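小国家为什么也想要一支海军？ 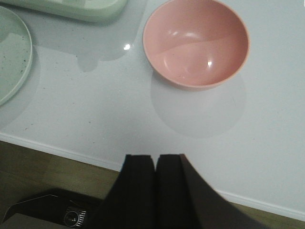 图／本刊资料室

先说一个国家，名叫普尔蒙（Purmont）。你在地图上找它的时候，最好先戴上眼镜。它的四面都是山，没有海，连一小截沙滩也没有。最大的水面叫阿科夫湖（Akov），夏天从这头划船到那头，划得慢的人要花一个上午，中间还得停下来吃个三明治。

今年五月，普尔蒙的总统富尔维奥·梅西纳（Fulvio Messina）站在讲台上宣布：我们要成立海军。

台下有人鼓掌，有人咳嗽，还有一位记者举手问：“请问海在哪里？”总统说，这个问题问得很好，然后回答了另外一个问题。大人们在讲台上经常这样，你在学校里最好别学，老师会发现的。

那么，总统说要有海军，海军就有了吗？

没有那么快。一个国家要多出一个新部门，得走一段挺长的路，长到很多主意走着走着就睡着了。

第一步：有人出主意

出主意是最便宜的一步，不花钱，只花口水。总统可以出，议员可以出，普通人写信也可以出。普尔蒙就有个小学生写信，建议成立“午睡部”。回信很客气，说会认真考虑。写这篇文章的时候，他们还在考虑。

总统出的主意和小学生出的主意有什么区别？主要是话筒大小不一样。总统一开口，第二天报纸头版全是他。可是在普尔蒙，光有话筒还不行，因为宪法里写着：设立新的军种，必须由议会通过法律。

宪法是什么呢？你可以把它当成一个国家的“总规矩”，比别的规矩都大。玩飞行棋的时候，你不能走到一半忽然说“从现在起我掷到几都算六”。总统也不能。他当然可以试着说一说，别人也可以假装没听见。

第二步：写成法案

主意要变成法律，先得写成一份叫“法案”的东西。法案就是还没有长大的法律。它得把事情说清楚：这个部门叫什么，归谁管，干什么，多少人，钱从哪儿来。

普尔蒙的海军法案一共有171页。其中光是解释“什么叫海”就用了12页。起草的人很辛苦，最后写的是：“本法所称之海，包括湖。”有了这一句，阿科夫湖一夜之间就升了级，湖里的鸭子没有收到通知。

第三步：吵架（正式的名字叫辩论）

法案送到议会，议员们开始辩论。辩论有规矩，一个人说完另一个人才能说，不许扔东西，不许骂人。至少规矩上是这样写的。

支持的人说：邻国费拉罗（Ferraro）也在湖的另一边，他们要是先有了军舰怎么办？再说，有了海军，造船的地方就有活干，年轻人就有工作。还有一位议员说，海军的制服好看。这句话写进了会议记录，永远擦不掉。

反对的人说：费拉罗在湖上只有游船，而且是脚踩的。我们陆军里本来就有一支湖上巡逻队，有8条小船，管得好好的。为什么要把他们搬出来，换个门牌，再请一位将军来当头儿？哦，对不起，海军的叫海军上将。

你觉得哪边有道理？先别急着选。听辩论有个小窍门：把“这事儿听起来真威风”和“这事儿真有用”分成两堆。有的理由两堆都能放，有的只能放第一堆。制服那一条，我放在第一堆了。

第四步：谁来付钱

大人们说到梦想的时候声音很大，说到付钱的时候声音就小了。国家的钱大部分来自税，也就是大家工作、买东西时交上来的一部分。今年要花多少、花在哪里，得列成一张大单子，叫作“预算”。

预算这东西很像你的零花钱，只是后面的零多得多。给海军多一勺，别的地方可能就要少一勺：也许是修路，也许是医院，也许是你们学校那个漏了三年的屋顶。也可以谁都不少，去借钱，但借来的钱要还，而且要多还一点。到时候替国家还钱的人里，很可能就有长大以后的你。提前谢谢你。

按照政府的说法，普尔蒙海军第一年要花231万瓦科拉（Vakora，他们的钱就叫这个名字，钞票上印着一只山羊）。反对的议员拿着计算器又算了一遍，说上将的办公室没有算进去，办公室里的地毯也没有算进去。

第五步：投票

吵完了，算完了，就要投票。赞成的超过一半，法案才算通过，再由总统签字，变成真正的法律。要是没有超过一半，法案就回家去，明年换件衣服可能还会再来。

有人会问：这么麻烦，总统一个人决定不是更快吗？

是更快。你家里要是由你弟弟一个人决定晚饭吃什么，也很快，天天都是糖。慢，有时候是故意设计出来的。让好几拨人都看一眼，糊涂主意就比较难溜过去。当然也有缺点，好主意有时候也被卡在门口，一卡好几年，急得人直跺脚。这两件事都是真的，大人们到今天也没有商量出一个完美的办法。

那么军队平时听谁的？

这一点很要紧，所以我少说两句俏皮话。在普尔蒙，军队归选出来的人管，不归将军自己管。将军很懂打仗，可是要不要打仗、军队该有多大，得由老百姓选出来的人决定。选得不好，下次选举可以换人。这叫“文官统制”，四个字有点绕口，考试不一定考，记住意思就行。

到2020年12月，海军法案还在议会里排队，前面是一份关于垃圾桶颜色的法案，听说吵得更凶。总统已经请人画好了海军的旗子，上面有一只锚，锚旁边是那只山羊。

小词典

法案：想当法律，还没当上。
预算：国家花钱的单子。
军种：军队里的大分支，比如陆军、海军、空军。
上将：普尔蒙暂时还没有海军上将，但听说已经有好几个人在量帽子的尺寸了。

分享 12　评论 8

本网站使用 Cookie 以改善您的浏览体验。继续浏览即表示您同意我们的 Cookie 政策。　接受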